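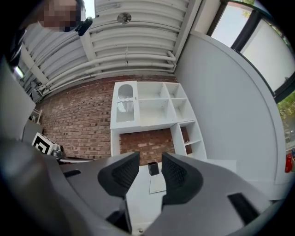
Section 7: Setting up the countertop and cubbies

The Dunby wall unit is up, the brackets are tight, and now comes the fun part! Filling the shelves changes the whole feel of the room, especially against brick, where white really sings.

1. Wipe the countertop and every cubby with a soft, damp cloth. Let them dry before you put anything down.

2. Start with the boxy things. Set them toward the brick and leave 40 mm behind them so you can still get a duster in.

3. Lean small frames behind your boxes, a little to one side.

4. Lay notebooks flat near the middle of the counter, where you'll reach for them most.

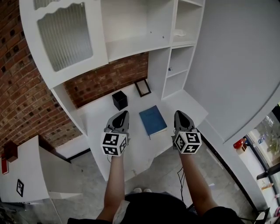
Fig. 7a. Countertop with black box, small dark frame and blue notebook.

Note: Check that the ribbed door swings freely before you load the compartment beside it. If it rubs, go back to the Miteston hinge adjustment in Section 4.

5. Fill the side column from the bottom up. Heavier pieces go low, and folded cloths or other light things are happiest on top.

CAUTION: Don't sit, kneel or climb on the countertop. Keep candles and hot mugs off the painted surfaces.

6. Stand back by the far wall and have a good look. Try a different colour or two, swap things about, and leave a few cubbies bare if you like the airy look (we love it).

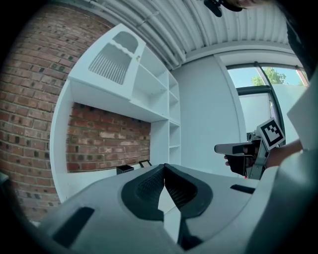

Fig. 7b. Brick-backed alcove with the open side shelves left empty.

7. Recheck the wall screws after a week of use, then each August.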